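Setting up the Mivano two-arm kit for the gear meshing task

Tested with kit version 2 and the Gultach control software

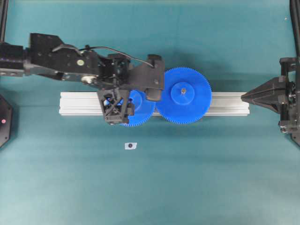 Left gripper above one gear on the rail, the two gears meshed.

This tutorial is for people who bought the Mivano kit and want to get the gear task running on their own table. I have used the kit since February. The manual from Mivano is good for the assembly of the arms, but it has only one page for the gear task, and on this page many things are missing. I wrote down my own steps for a colleague, and later I cleaned them for this page.

I assume that both arms are already built and that the calibration of the joints is done. If not, do this first with the manual, chapters 1 to 4. You will need one evening for it.

What you need

The two arms with grippers and power supplies
The gear set from the kit
One piece of aluminum rail with slots
A table cover with a matte surface
Printed paper markers
A hex key set and a small amount of dry lubricant
A computer with the Gultach software installed

The table cover does not come in the box. I ordered mine from Postport, and it arrived on a Tuesday together with the spare screws. Any fabric-like cover is fine if it does not shine. I took a green one with some blue in it. At first I was afraid that blue gears would be difficult for the camera on this color, but the detection works well after the exposure is set correctly (see step 4).

Step 1. Fix the cover

Put the cover on the table and pull it flat. A small wrinkle under the rail is enough to tilt it, and then one gear sits higher than the other. I fix my cover under the table with clamps. Tape also works but it becomes loose after some days.

Step 2. Place the rail

Lay the rail across the table, parallel to the line between the two arm bases. Both grippers must reach the middle of it without stretching the arms completely. Leave some free space between the rail and your edge of the table, you will want it later for the markers and for your hands.

Before you go on, move each arm slowly by hand along the rail with the motors switched off. If the elbow touches the base of the other arm, move the rail a little and try again. Keep at least 50 mm between the two grippers in every position that you plan to use as a waiting position.

Also look at the cable on top of each arm. It should make a loose arc and must not become tight when the wrist turns. On my left arm I had to open one cable clip and give it more length.

Step 3. Put the gears

Put the larger gear on first and turn it gently with a finger. It should turn without noise. Then add the second gear and let the teeth go into each other. Do not press. If the teeth stand on top of each other, turn the first gear by half a tooth and the second one will drop to its place.

The gear may stand out over the front edge of the rail. This is not a problem for the task, only check that the teeth do not rub on the metal.

If the gears feel rough, use a very little of the dry lubricant on the shaft. Please do not use oil. It goes on the gripper fingers and then every grasp will slip.

Step 4. Set the camera

Open Gultach and go to the camera page. Switch off the automatic exposure. I use 10 ms in my room, with the ceiling light on and the curtain closed. Then place a paper marker on the cover in front of the rail and press "Find marker". The dot must be found in every position of the arms, also when a gripper makes a shadow on the table.

If the marker is lost, try first a bigger gap between the rail and the marker. Cut the paper how you like, the software looks only for the dot.

Step 5. Teach the positions

For the gear task you save three positions for each arm: wait, above and contact. Start with the left arm. Bring the gripper over the gear, pointing down, and save it as "above". Then go down slowly, in steps of one millimeter, until the finger is beside the teeth. Save this as "contact".

Now do the same with the right arm. I keep its wait position near the end of the rail, with the tip close but not touching. From this place it can come in quickly and it does not cover the camera view of the gears.

Step 6. First run

Set the speed to the lowest value and keep one hand near the stop button. Press "Run once". Look at the teeth, not at the arm. When a gear lifts on one side, your contact position is too low.

After five good runs you can raise the speed. I stay at the middle setting. The fast setting is possible, but the fingers get worn earlier.

Problems I had

The gripper does not open completely: check the two small screws at the finger block. Mine were too tight from the factory.

The gears move apart during the run: the rail is not level, go back to step 1.

Gultach shows "arm not ready": restart the software before you restart the arm. The other order gave me the same message again.

The position drifts after a long session: repeat the joint calibration. Mine needed it after roughly 3000 cycles.

Is the kit worth it?

Before this one I worked with the Hadgu starter kit, which has one arm and costs less. For picking and placing, Hadgu is enough and the software is easier to learn. For gears I prefer Mivano. With two arms you can hold one part while you adjust the other, and the grippers are stiff enough for small teeth. The weak points are the short manual and the price of the spare fingers.

My position file and the marker sheet for printing are in the downloads section of this page. Please change the table height in the position file before you load it.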